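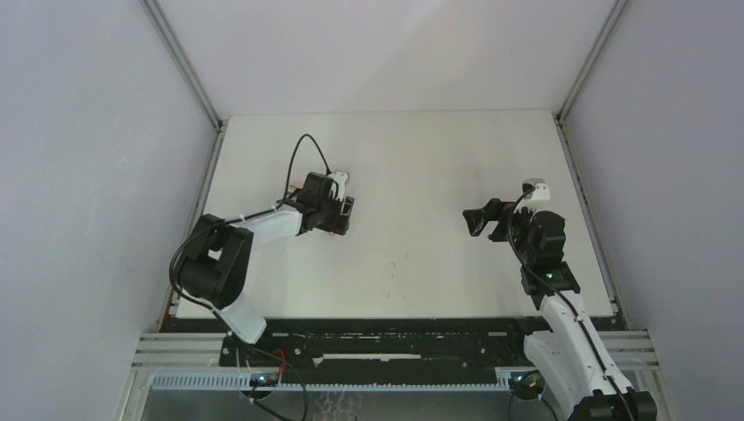
*Two arms, one table, nothing on it yet.*

# Can a two-armed robot really do chores yet, or is it all demo videos?

**Asked January 20, 2019** in Home & Workshop Automation

I've been going down the rabbit hole on two-armed setups like the one in the photo and I am so excited about this stuff! I run a small mending and alterations shop (Jiralley, if anyone's local) and a big chunk of my day has nothing to do with sewing. It's folding finished shirts, sorting buttons and zippers back into bins, bagging orders, wiping down the cutting table. At home it's the same story with dishes and towels.

What I'd love to know from people who have worked with these:

- Which of those jobs could a pair of arms do today, at any speed?
- Is folding as hard as people say? It seems like two grippers should be plenty.
- If I cleared a bench for one, what would I need to plan for?

I'm not expecting a butler. If it could bag orders while I eat lunch I'd be thrilled.

---

## Answer 1 (accepted, 29 votes)

Great question, and a fun time to be asking it! I've spent nearly 3 years on a bench with two arms at Amdale, where we pack small spare parts, so take this as one shop's experience.

**Sorting buttons and zippers.** Zipper packets, yes, if they're in a bag or on a card. We do something close to that every day. Loose buttons are rough. Flat things lying on a flat table are miserable for finger-style grippers, which want an edge to get hold of. A thin foam mat helps a lot more than you'd guess.

**Bagging orders.** Putting a folded thing into a box that's already open: yes. Opening a floppy plastic bag first: we tried for most of March and gave up. Use boxes, or a stand that holds the bag open.

**Folding shirts.** This is the one I get excited about, because it does work sometimes and it's lovely to watch when it does. Two grippers are enough to hold two corners. The trouble is finding the corners. Start with a shirt laid out flat and facing the same way and a simple routine gets through it. Start with a heap and you'll be waiting a long time. We tried hand towels for fun, 153 of them over a couple of weeks, and nearly all the failures were at the first grab. Once it had two good corners the rest was easy.

**Wiping the table.** Very doable! Strap a cloth to a block, let the arm hold the block, go back and forth. It won't know where the spots are, so it wipes everything. Fine by me.

For planning your bench:

1. Leave more room than the arms need. The elbows swing out behind and to the sides and people forget about them.
2. A plain, pale tabletop makes things easier if you're using a camera to find parts. Side panels are nice too. Look at how the table in your photo is closed in on three sides. On ours, panels keep the background from changing every time somebody walks past.
3. Tidy your cables with slack at every joint. Your picture shows this pretty well, with the black cable bowing out around the left elbow. Too tight and you'll pull a connector the first time the arm stretches.
4. Expect scuffs. Put down a top you can replace.

So, lunch break bagging: I'd say yes with boxes, and with you within earshot. Start with one job and get it boring before you add the second.

---

## Answer 2 (2 votes)

dishes: no. wet + shiny + breakable. plastic cups into a rack maybe

also get a quote before you get too attached to the idea, the arms are only part of it, the grippers and the time spent setting up are what got us

---

## Answer 3

I'd add that one arm may be enough for a shop your size. I helped set up a single arm at Blöndal moving jars from a tray to a labeler and it has been a joy. Slow, but it keeps going! Two arms make sense when something has to be held while something else happens to it, so cloth, bags, lids. For zipper packets the second arm would mostly sit there.

Plollard has an open workshop evening where you can bring your own stuff and try it on their arms. Bring real shirts, wrinkled ones, and a handful of the buttons that annoy you most. I learned more there in one evening than from a month of videos.

> **Comment from asker:** Wrinkled shirts I have! Ordering a foam mat tonight and going to start with zipper packets into boxes. Will report back.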